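August 2026

# Turn some of it off

Typed this standing up in the kitchen with one light on, the one over the stove. That's enough light to type by. Keep that in mind for the rest of this.

The new lamps went in along Grarnier Street in July and I have not slept right since. White. Blue-white, the color of a dentist. The old ones were orange and half of them buzzed and I will admit the one by the bus stop had been out so long that people gave directions by it. Fine. Replace the dead one. Instead we got the whole street, both sides, and the alley behind, and a thing on a pole over the recycling bins that could land a plane.

I asked at the city desk in Elasgate and was told the new fixtures use less power. I believe it. I also believe that's how you end up with twice as many. Cheap light gets used like cheap anything. My grandmother washed and kept bread bags and had one lamp per room, and she moved the lamp. I have fourteen bulbs in a ceiling I didn't pick and a dimmer that doesn't dim, it just makes the bulbs hum.

So here's my opinion, since that's what I get the space for. We are lighting too much, too hard, and too late, and most of it is habit.

Start with the street. The argument is always safety and I take it seriously, I walk home late. But go stand on Grarnier at eleven at night and look toward the alley. You can't see into it past the lamp. The glare sits right in your eye and anything behind it is a hole. Under the old orange ones I could at least tell there was a person over there. Now I get a bright patch, a black patch, a bright patch. You squint through one and walk blind into the next. More light, less seeing. A hood on the lamp would fix half of it. A warmer bulb would fix some more. Neither is exotic. Pruresport did it along the harbor road and people still find there cars.

Then stores. Zerouali, the furniture place out by the highway, leaves its whole showroom lit all night. Sofas, lit. Nobody is buying a sofa at three in the morning. I wrote to them and got a polite reply about visibility of the brand. The brand is visible. The brand is visible from my bathroom, and I live 2 miles off.

And parking lots. And gas stations, which seem to be competing. And the church, God forgive me, with the floodlight on the steeple that bounces straight up and lights the bottoms of the clouds.

But the one that really gets me is indoors. Waiting rooms. Classrooms. The library reading room, which used to have green shades on the tables and now has panels, flat white panels edge to edge, so the book throws no shadow and neither does your hand. Everything equally lit, so your eye has nowhere to go. I last about 20 minutes in there. Used to lose whole afternoons.

People who work with light for a living know this. Ask anyone who has hung a show. They start by making it dark. All of it. Curtains, tape over the little green exit-adjacent LEDs, a blanket over the window if they have to. Only then do they put some light back, one source, and look at what it does. Then maybe another. My neighbor Adelino Marinho used to run the board for a little theater and he told me that the first night of any load-in was just hunting leaks. Light under the door. Light from the soda machine. He unplugged the soda machine once and forgot about it, and they had warm soda all through the run. I said how do you know when it's dark enough. He said when a match looks like a big deal.

I think about that a lot. A match looking like a big deal. When did I last have a room like that?

Dark cloth will do it, mostly. It's such a plain material. It doesn't fix anything, it just quits bouncing stuff back at you, and then whatever thin pale thing you've got in front of it gets to be seen.
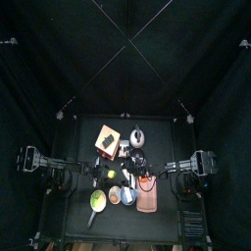
*Photo: Adelino Marinho*

A few lines crossing in front of black and I can follow every one of them. Put the same thing against a white wall under panels and I'd have walked past it.

We know how to do this, is my point. Stages do it. Jewelers do it with a scrap of velvet. Restaurants do it and charge you extra and hand you a menu you can't read, which okay, is going too far the other way. I'm not asking the city to run on candles. I fell down my own back steps in the dark two winters ago and I have the knee to prove it. Put light on steps. Put light on the crosswalk. Point it down, at the thing, and leave the rest alone.

I know the objections, I've had most of them by email already.

It'll cost money to change. It cost money to put in. The fixtures on our street came with a setting, I looked it up, somebody could climb up there and turn them down. The ladder exists.

Old people need more light. True, I'm getting there. I need it on the page. I don't need it in my eyes from across the street, and in fact glare gets worse as you age, ask your eye doctor, mine had plenty to say.

Kids are afraid of the dark. Sure. I was. I got over it in the dark, there wasn't anyplace else to do it.

And there's the one I don't have a comeback for, a woman who wrote that she works nights and that bright street is the only part of the walk where she breathes normally. I read that one a few times. I don't want to take that away from her. I'd like her to have a light she can see by and see past, the whole walk, instead of one blazing block and then nothing. If it comes down to her or my bedroom, her. But I don't think it does come down to that and I don't think anybody's checked.

What I'd like, then. Hoods on Grarnier Street by winter. Warmer bulbs when these ones die, which I'm told is years. The showroom off at closing, the steeple off at midnight, one table in the library with its green shade back. I'd sit at it. The shade costs maybe what, lunch. The library says the old ones are in the basement and that there's a form. I filled out the form. It's limited to 600 characters and this is what I had left over.

If you want to sign something, Adelino has a sheet at his place, the house with the porch light off. Knock loud. Mind the second step, its loose.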